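Comparing Two Finger Sets on a Dual-Arm Cell: Procedure

Posted by Tobias Nakamura, Grondport

This page covers how we compare finger sets on a pair of arms when both hands have to work on one large, light object. It assumes the arms are mounted, calibrated to each other and already running under your own controller. The two sets we compared were the Billix pointed fingers and the Bestum wide pads. The steps are the same for any pair.

What you need

A rigid test object with rails and corner posts. Plastic shelving or a stool frame works well. Avoid anything heavier than one arm can hold alone.
A cloth large enough to cover the work surface.
A spring scale and a short loop of cord.
Cable ties or hook-and-loop straps.
A log sheet with one row per trial.

1. Set the baseline

Fit the same finger set to both arms. Run the close command with nothing between the fingers and record the position at which they meet. Open fully, then close again. If the two readings differ, tighten the finger screws and repeat. Leonie Partington lost an afternoon of data in October to one loose screw on the left hand, so check both sides.

2. Route the cables

Leave a loop at the wrist long enough for the full wrist rotation, then strap the cable to the arm below it. Rotate the wrist to both limits at low speed and watch the loop. It must not tighten at one limit or fall between the fingers at the other.

3. Choose the contact points

Pick two contacts with different geometry. We use the front rail for the left gripper and the foot of the near right post for the right gripper. The rail is straight and gives the fingers parallel faces. The post foot is flared, and a wide pad tends to ride up on it.

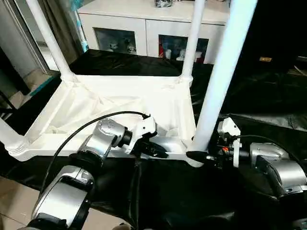
Should both grippers close at the same time?
Close the left one on the rail first, wait for the force reading to settle, then close the right one. Closing together pushes the object sideways and makes the two readings depend on each other.

4. Run the trials

Run 5 trials per finger set at each contact. For each trial:

Approach at low speed and stop short of the object.
Close to the set force and wait 600 ms.
Attach the cord to the base and pull with the spring scale, parallel to the work surface.
Record the reading at first slip.
Open, back off and return the object to its marks.

Keep the close force at 18 N for every trial. Changing it partway makes the sets impossible to compare.

5. Read the results

Look at the spread before the average. On the rail, our two sets were close enough that we would use either. On the flared foot, the wide pads slipped nearly every time, and the pointed fingers held but left small marks in the plastic. Murray Chisholm repeated the foot trials on the Ehlers controller and got the same order.

If your object has mostly flat rails, start with the pads. For molded joints, start with the pointed fingers and lower the force until the marks stop. Log that force with the finger set name.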